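Gonimcombe Toilet Leak Survey: Data Card

Contents
Summary
Files
How the records were collected
Tank and lid fields
Leak fields
Missing and corrected values
Privacy
Permitted use
Known limits
Contact

Summary

The Gonimcombe Toilet Leak Survey is a set of inspection records for household toilets in the Gonimcombe water district. It was prepared by the Thiele Office of Household Water Records to support the planning of repair programs. The release holds records for 800 households. Each household was visited once by an inspector, and each toilet in the home that the resident agreed to have inspected has its own row.

The survey covers gravity-fed toilets with a separate or joined tank. Pressure-assisted toilets, toilets with a tank inside the wall, and toilets in shared or public buildings are outside its scope. Where an inspector found one of these types during a visit, the toilet was entered in the household file and left out of the toilet file.

This card applies to the release dated Friday, September 12, 2025. It replaces the notes sent with the trial release, which used different names for several fields and should no longer be cited.

Files

households.csv
One row per household. Fields: household_id, zone, home_type, build_period, toilets_present, toilets_inspected, tenure.

toilets.csv
One row per inspected toilet. Fields: toilet_id, household_id, room, tank_form, lid_material, lid_state, fill_valve, flapper_type, dye_result, fill_sound, overflow_level, inspector_note.

repairs.csv
One row per repair offered at the visit. Fields: toilet_id, part, accepted, done_at_visit.

zones.csv
A lookup table for the 8 supply zones, with the zone name and the source of supply. Zone boundaries are not included and may be requested from the Office.

All files are comma-separated text in UTF-8. The first row gives the field names. Dates of visit have been removed. The key household_id links the household and toilet files, and toilet_id links the toilet and repair files. Neither key matches any account number used by the district.

How the records were collected

Households were drawn from the district billing list by zone, with equal numbers sought in each. Letters were sent before the visit, and a second letter followed where there was no reply. Taking part was voluntary. Residents could end the inspection at any point, and a household where this happened was kept in the household file with toilets_inspected set to the number completed.

Inspectors worked from the Sodero form, a paper form of two pages that had been used in earlier district surveys. The entries were typed into the Arko record system by office staff. A second staff member typed 20 percent of the forms again without sight of the first entry, and differences were settled by reference to the paper. The rate of disagreement was highest for flapper_type, where the form allowed free text.

The order of work at each toilet was fixed. The inspector first listened for the sound of the fill valve with the toilet at rest. The lid was then examined and lifted, the water level was read against the overflow tube, and a dye tablet was placed in the tank. The bowl was checked for color after a wait of up to 20 minutes, during which the toilet was not used. The lid was put back before the inspector left the room.

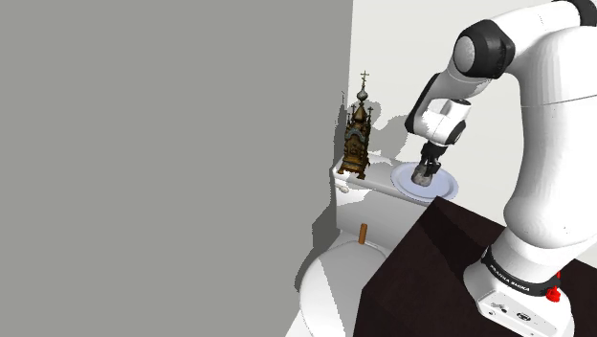
Tank and lid fields

The field lid_state records how the lid was found on arrival, before anything was moved. It takes one of five values: clear, items, fixed, damaged, or absent. The value "items" is used whenever an object rests on the lid, whatever its size or purpose. A shallow plate with a raised rim on a white tank lid, with a small, rough, grayish object on the plate, is entered as "items" once, and what the plate holds is not entered separately. The inspector asked the resident to clear the lid and did not handle personal belongings. If the resident preferred to leave things where they were, the tank was not opened, and the fields that depend on an open tank were left blank.

The value "fixed" covers lids that are screwed down, sealed, or joined to a flush button that could not be released by hand. "Damaged" covers cracks and missing corners. Where a lid was both damaged and carried items, "damaged" was entered, as this was the value of greater use to the repair program.

The field lid_material has the values ceramic, plastic, wood, and other. Inspectors judged this by eye and touch. It often differs from the material of the tank, particularly in older homes where a lid has been replaced. No inference about the tank should be drawn from it.

The field tank_form separates tanks that are bolted to the bowl, tanks that are made in one piece with it, and tanks that are mounted on the wall above it. Tank volume was not measured. The stamped volume inside many tanks was found to be hard to read, and the field was withdrawn after the trial.

Leak fields

dye_result: "none" if no color was seen in the bowl at the end of the wait, "faint" if color could be seen only against white paper, and "clear_color" if it was plain without aid. A blank means that the test was not done.

fill_sound: "silent," "intermittent," or "steady." The sound was judged with the bathroom door closed and any fan switched off.

overflow_level: the position of the water against the top of the overflow tube, given as "below," "at," or "over."

A toilet should be counted as leaking if dye_result is "faint" or "clear_color," or if overflow_level is "over." The Office uses this rule in its own tables. Users who adopt another rule are asked to state it. Fill sound alone is a weak sign and should not be used to classify a toilet.

Missing and corrected values

Blank cells mean that a value was not collected. The word "unknown" means that the inspector tried to collect it and could not. These should be kept apart in analysis.

In one zone, two inspectors were found to have entered "at" for overflow_level where the form called for "below." The paper forms were reviewed and the values corrected. Corrected rows carry the mark C at the start of inspector_note.

Privacy

Names, addresses, and account numbers have been removed. Inspector notes were read in full, and remarks that concerned the resident or the contents of the home were deleted. Home type and build period are given in broad groups.

Permitted use

The files may be used and shared for research, teaching, and public planning, with credit to the Office. They may not be used to market parts or services to households, or in any attempt to identify a home.

Known limits

Rented homes are under-represented. A dye test finds leaks past the flapper and does not find leaks from the supply line. Each toilet was seen on one occasion only, and slow or occasional leaks will have been missed. The records should not be used to estimate the volume of water lost.

A further release, with revised zone names, is planned for November.

Contact

Ifor Landeg, Records Officer, Thiele Office of Household Water Records. Requests for the zone boundaries or a blank copy of the Sodero form should be made in writing and should state the intended use.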